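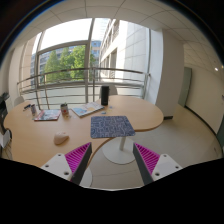
Garra manual Lelline, vista da câmara do punho, junto a uma mesa de madeira clara com tapete e rato.

Equipamento > Recolha de dados > Garras manuais > Lelline

Garra manual Lelline com câmara grande angular

A Lelline é uma garra de dois dedos, segurada na mão, com câmara montada por cima. O operador executa a tarefa com a garra e o conjunto regista imagem e abertura dos dedos. Os registos servem depois para treinar braços robóticos equipados com a mesma pinça. Não é preciso ter o braço no local da recolha, o que altera bastante a ordem das compras num projeto novo.

Os dedos têm base branca com furos para parafusos e almofadas magenta com nervuras finas paralelas, viradas para o interior. As almofadas são a peça de desgaste e vendem-se à parte. Quem planeia trabalho diário deve pedir jogos de reserva logo na primeira encomenda, uma vez que os portes de um jogo isolado são iguais aos da garra completa.

O que vem na caixa

Garra montada, com um jogo de almofadas colocado
Suporte de câmara e cabo de dados
2 baterias e carregador
Chave para os parafusos dos dedos
Manual em português e inglês

A câmara é fornecida pela Arkow e vem calibrada. O computador de recolha não está incluído. O programa de gravação corre em Linux; a versão para Windows só permite consultar e exportar sessões já gravadas.

Preço e prazos

A garra completa custa 586 euros, sem IVA. O jogo de almofadas custa 51 euros. A entrega no continente demora 12 dias úteis a contar da confirmação do pagamento. Para as ilhas, o prazo é dado na proposta. Preços revistos em 22 de junho de 2023.

Não há desconto de quantidade na garra. Há desconto nas almofadas, calculado na proposta. Universidades e institutos públicos podem comprar por requisição; nesse caso o prazo conta a partir da receção do número de compromisso.

Planear a compra

O erro mais frequente nos pedidos que recebemos é orçamentar só a garra. Ficam de fora o armazenamento, as almofadas de reserva e as horas de operador, que ao fim de poucos meses pesam mais do que o equipamento. Sugerimos abrir uma linha para cada um destes pontos e deixar o braço robótico para uma segunda fase, quando já houver sessões suficientes para saber que alcance e que carga são necessários.

Convém também decidir cedo onde se vai gravar. Uma sala de escritório serve para tarefas de mesa: arrumar um rato, mudar uma lata de sítio, fechar uma revista. Janelas do chão ao teto dão muita luz, mas o exterior pode ficar queimado na imagem. Para sessões comparáveis entre si, use estores ou grave sempre à mesma hora. O espaço livre à volta da mesa conta tanto como o tampo, sobretudo se a tarefa obrigar o operador a mudar de lado.

Uma garra por operador é o mais prático. Com duas pessoas a partilhar a mesma unidade perde-se tempo em cada troca, e a regulação da pega tem de ser refeita.

Compatibilidade

Os dedos Lelline encaixam na pinça Flillell sem adaptador. Para a pinça Després é necessária uma placa intermédia, vendida em separado e sujeita a confirmação de stock. Para outras pinças, envie o desenho da flange com o pedido de proposta. Não garantimos o encaixe em pinças impressas pelo cliente.

Garantia e assistência

A garantia cobre a estrutura, o suporte e a câmara. Não cobre almofadas nem danos por queda. As reparações são feitas em oficina e não dispomos de unidade de substituição durante esse período.

Os pedidos de proposta devem indicar quantidade, morada de entrega, NIF e modelo da pinça onde os dedos vão ser montados.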